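Before You Fly: Kitchen and House Stuff I Do Every Time

Flight's booked, bag's half packed, fridge is full of things that will be dead by the time you land. Been there. Here's my list, in no real order, typed up fast while I wait on laundry.

Fridge first. Start eating it down 3 days before. No more grocery runs after that, not even "just milk." Eggs are fine for a short trip. Open yogurt, no. Cut melon, no. Half an onion in foil, you know the answer.

Bread goes in the freezer, sliced. So you have toast when you get home at midnight and everything's closed. Same with a block of butter and one frozen meal you actually like. My flight back from Trurkau landed at 1 a.m. and I ate frozen lentil soup standing up in my coat. Best thing I did that whole trip.

Ice trick. Freeze a cup of water, put a coin on top, leave it in the freezer. Coin's at the bottom when you get back? Power was out long enough to melt it. Toss the meat.

Trash out the morning you leave, not the night before. Because breakfast makes trash too. Rinse the can if it smells and leave the lid up.

Dishwasher: run it, then crack the door open. Closed and damp for two weeks is a science project. If you don't have time to run it, at least rinse everything and take the worst stuff out.

Garbage disposal, a few ice cubes and a lemon peel, run cold water, done.
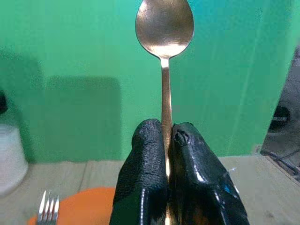
Sink drains. Pour some water down any drain you don't use much, like the guest shower or the laundry tub. The trap dries out on long trips and then the whole hall smells like sewer. For anything over a month I add a spoonful of cooking oil on top of the water, slows it down drying out.

Water off at the main if nobody's staying in the house. Find the valve BEFORE the morning of the flight. Mine is behind the paint cans and it sticks. If you've got sprinklers or a boiler on the same line check first what else you're shutting off.

Heat. Don't turn it all the way off in winter, pipes will freeze. I leave mine low. Summer, let the AC ride up high but not off if you live somewhere muggy, or your shoes will grow fur.

Unplug: toaster, kettle, coffee maker, chargers, TV. Not the fridge. (I have done the fridge. October, nine days in Busow. Don't ask.)

Plants. Water the day before, let them drain, then move them out of the hot window. Put the thirsty ones in the bathtub on a wet old towel if there's any light in there. Cactus doesn't care.

Packing bits from the kitchen drawer

Zip bags, the gallon kind. Take five extra. Wet swimsuit, leaky shampoo, snacks, the sandal that stepped in something.

Plastic wrap under the cap of any bottle, then screw the cap back on. Hasn't leaked on me yet.

Dryer sheet in the suitcase, one's plenty. Shower cap over the shoe soles. Empty water bottle in the carry-on, fill it after security.

Luggage scale was 17 dollars and paid for itself on the first trip, the overweight fee at the counter would of been 69. No scale? Stand on the bathroom one with the bag, then without, and subtract.

Rubber bands around rolled shirts. Pill organizer for earrings. Binder clip on the razor head.

Day of

Fresh sheets on the bed before you go. Sounds fussy, do it anyway. Clean towel on the hook too.

Take a picture of the stove knobs. All off, click. Then when you panic at the gate you've got proof right there on your phone. I also do the iron and the back door.

Spare key with a neighbor. Not under the mat.

Mail hold takes a couple minutes online, try to do it by Friday if you leave on a weekend.

When you get back: water on slow, run every tap til it stops spitting, check under the sinks with a flashlight. Suitcase stays in the garage or tub till you've looked over the seams for bugs. Laundry straight in the machine, hot for whatever can take it.

Dryer just buzzed. Will add the one about packing spices next time.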